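The Festinstead Board Butter, 300 g tin

I started making this stuff for myself, in a saucepan, on a Tuesday-night kind of whim, and then my sister wanted some, and then her neighbors wanted some, and now it has its own page. So hello!
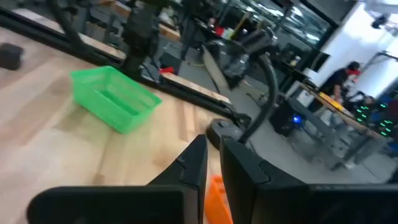 Board Butter is a soft wax-and-oil paste for bare wood that gets used around food. Butcher block counters, cutting boards, rolling pins, salad bowls, the handles of knives your grandmother left you. It goes on like hand cream and buffs out to a low sheen (please don't expect a gloss, I can't stand gloss on a kitchen table).

What's in it: food-grade mineral oil, beeswax, and a little carnauba to firm it up. No scent. I did a lemon version for one summer and it was lovely for a week and then everybody's sandwiches tasted like furniture polish, so the lemon is gone and it's staying gone.

The beeswax comes from Vija Rätsep, who keeps hives out past Kistance and filters everything twice before I get my hands on it. Her wax is darker than the pellets you can buy by the sack, and the paste comes out a warm yellow. On very pale wood it'll deepen the color a touch. I like that, but try it on the underside first if you're nervous.

How I use it

Wash the wood, dry it, and leave it overnight. Scoop out a bit with your fingers or an old T-shirt and rub it in with the grain, then go across the grain, then with it again. It should look greasy at this point, don't panic. Wait 30 minutes, wipe off what's left, and buff with a clean part of the cloth. Thirsty wood will want a second coat the next day. End grain will want a third, and will probably ask for a fourth.

After that I do my own counter whenever water stops beading up on it. By the sink that's every month or so, and the far end I do when I remember.

If your wood has been varnished or sealed, this won't do a thing for it except make it slippery. Same goes for laminate. I've had a few returns over this and I'd much rather you wrote to me first!

Size and price

One tin is 300 g and costs $41 with the applicator cloth included. Yes, it's more than the bottle of plain oil at the hardware store. A tin has lasted me most of a year on two counters and a heap of boards, though, and plain oil needs doing far more often.

The lid is a screw top now. The old press-on ones from Venckus were pretty but you needed a spoon to get them open, and Aušra Petrauskas, who packs the orders with me, bent two of my good spoons before we switched.

Keep it somewhere cool. If it goes runny in a hot car, let it set up on a shelf and give it a stir, and it'll be fine. It may look grainy afterward, but that smooths out as you rub.

Stock

We poured 1,000 tins for this batch and the next one won't be ready until June. Curkier carries it in the store too if you'd like to poke a finger in the tester before you buy. Refills (same paste, paper tub, no cloth) are on their own page.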